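Sound Transmission Through Lightweight Partition Walls in a Shared Student Residence

Leandro Casado, Vega Marín
Supervisor: Inmaculada Barrios

1. Background

Residents of Brellthorpe Hall reported that speech in one study room could be followed word for word in the next. The rooms are separated by a stud partition installed when a larger common room was divided. The aim of this project was to measure the airborne sound reduction of that partition and compare it with the older masonry wall at the opposite end of the corridor.

2. Method

Measurements were taken in February, between 10 p.m. and midnight, when corridor traffic was lowest. A loudspeaker was placed in a corner of the source room and driven with broadband noise. Sound levels were recorded at 9 positions in the source room and the same number in the receiving room, then averaged on an energy basis. Each reading lasted 16 seconds. Background level was recorded before and after each set, and readings less than 10 dB above it were discarded.

Reverberation time in the receiving room was obtained by the interrupted noise method. The values were used to correct the level difference for absorption, which differed between rooms because one had carpet and the other had vinyl flooring.

Doors were closed for all readings. The gap under the receiving room door was sealed with foam strip for the second set only.

3. Results

Both walls performed similarly at low frequencies. Above 500 Hz the masonry wall gave a steadily higher reduction. The partition showed a clear dip near 2000 Hz, which is consistent with the coincidence effect in thin board. A partial recovery was observed at 4000 Hz.

Sealing the door gap changed the partition result by less than 1 dB in every band. Flanking through the corridor was therefore treated as minor. Sealing the joint between the partition and the ceiling with temporary putty had a larger effect, mainly in the upper bands.

4. Discussion

The dip falls in a range that matters for the intelligibility of consonants, which agrees with the complaints.
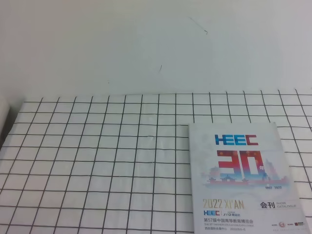 A second layer of board of a different thickness would shift part of the coincidence region and add mass. Mineral wool in the cavity would help if none is present, but we did not have permission to open the wall and could not check.

The main source of error was the small room volume. Below 125 Hz the sound field was not diffuse and the spread between positions was large, so those bands should be read with caution.

5. Further work

The ceiling joint should be sealed permanently and the measurements repeated with the same loudspeaker position. Leonidas Bakalis has kept the raw data and the position sketches for the next group.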